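I Bought the Isano Glass Table So You Can Hear Me Complain About Fingerprints

27 Comments | 403 Shares

I have wanted a glass coffee table since I was a kid, and every sensible person in my life has talked me out of it. Smudges, chips, shins, all of it. Well, I finally caved. The Isano from Skaritz has been living in my brain since last December, and when it went on sale for $400 (it's usually more, I've been watching it like a hawk) I grabbed one before I could think too hard.

Putting it together took me one evening and a lot of muttering. The base is black rods that meet under the top, and the instructions show them from an angle that no human eye would ever see. I got one rod on backward, took it all apart, and started over. Once it was right, though, it was solid! I leaned on it, I shoved it with my hip, no wobble at all. The top is the heavy bit, so please get a second pair of arms for that. 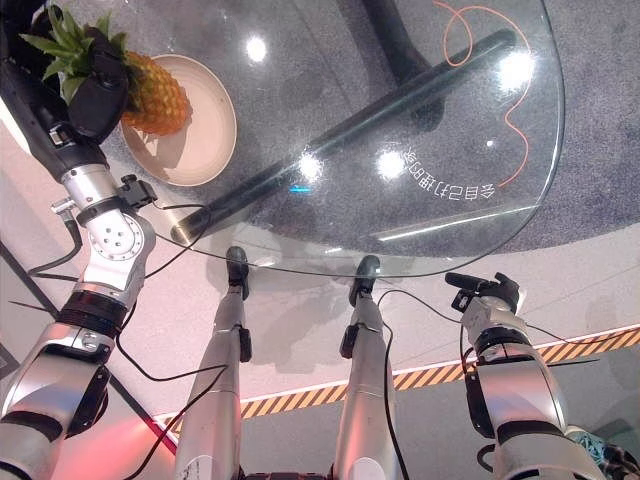
Let's talk about size, which was my biggest worry. The product page makes it look enormous and the reviews make it sound tiny, so I had no clue what was coming. I'd call it a proper coffee table for a normal room. You can put a round beige plate near the rim with a whole pineapple lying on its side, crown poking out toward the edge, and there's still a big stretch of clear glass left over for mugs, magazines, a puzzle if you're a puzzle person. My old table would have been full with the fruit alone.

The shape was a nice surprise too. It's rounded all over, with no pointy corners anywhere, and if you've ever caught your thigh on a square table in the dark you know what that's worth. I walk past it way too fast every single morning and I have zero bruises so far.

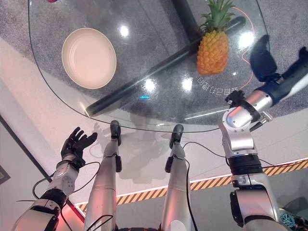
Now for the fingerprints, because of course. Yes, it shows them. I wipe it down with vinegar and water and a microfiber cloth most nights, and by the next lunchtime it looks like a kindergarten class had a meeting on it. I tried the Kerslake glass spray as well (four squirts, then buff) and that did hold up longer, but the smell is a lot. If smudges make you crazy, get the Clullska instead. It's the same sort of size with a frosted top and it hides everything, I just think it looks a bit like a shower door.

The other thing you need to make peace with is that you see straight through it. Whatever is on your floor is now part of your decor. A gray carpet is pretty forgiving, but a stray cord is going to be right there under your snacks, and so is every crumb. I've vacuumed more in the last few weeks than I did all summer. 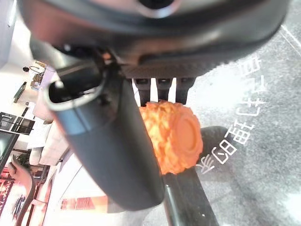

All those bumps! Bright orange and very knobbly.

Ceiling lights are worth a mention as well. The glass picks up every one of them as a bright white spot, so if you have overhead lights right above your seating, you'll notice. I switched to a floor lamp at night and like the room much better for it.

Noise, too. A plate set down on glass makes a clack that a wood table just doesn't. I've started putting felt dots under anything I move a lot (a pack is cheap at any hardware store) and it helps a ton. Coasters are still a must, by the way, cans leave rings that dry into little ghosts.

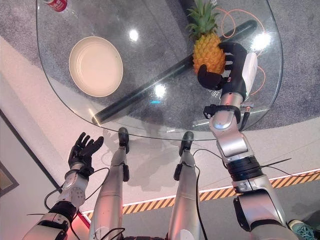 Plate on the left, pineapple on the right, and a red can up in the corner.

So would I buy it again? At $400, yes, in a heartbeat. At full price I'd probably grumble and wait for the next sale. I'm taking off a little for those assembly drawings and a little more for the smudges, and I'm keeping the table.

2997 views | 4 people saved this review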